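**Drumari fingers vs Trillow fingers on a small arm - worth the money?**

**clusley_bench:** Ran both sets on the shape-sorter job, 25 goes each with a foam block. Drumari dropped 2. Trillow dropped 2. The Trillow set cost $53 more, so at least my wallet can tell them apart.

**torque_wrench_terry:** 25 isn't a test, it's a warm-up. And foam forgives everything. Try a steel dowel.

**clusley_bench:** I don't own a job that involves steel dowels, Terry.

**oriana_olivares:** I'd look at the wrist before the fingers. Foam squashes, the block rolls a few degrees in the jaws, and then you're blaming the rubber for a tilt you commanded yourself. What controller?

**clusley_bench:** Salem board, stock firmware. Tilt is fair - I get it on both sets.

**torque_wrench_terry:** Stock firmware. Well, there's your colour of rubber sorted.

**oriana_olivares:** Disagree, stock is fine at that speed. Drop the closing force and grab lower on the block. Got any pics of the grip?

**clusley_bench:** Two from this arvo.
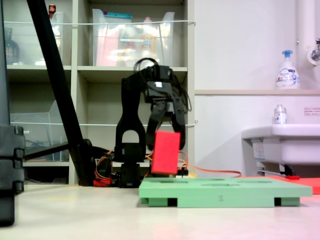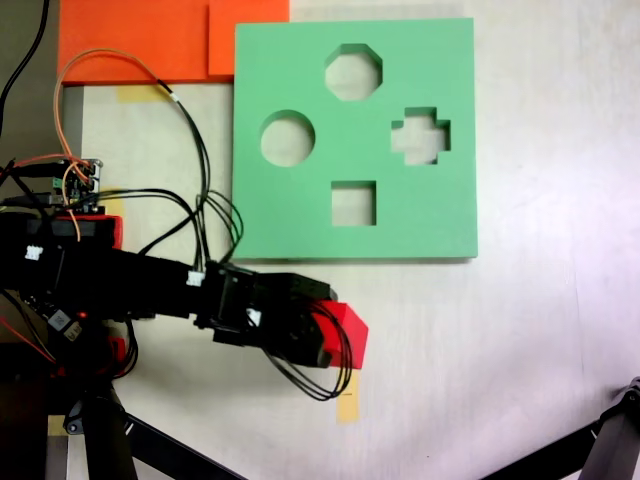 *Red foam block in the jaws, green board nearby. Same arm position was not attempted, before Terry asks.*

**torque_wrench_terry:** I was going to ask.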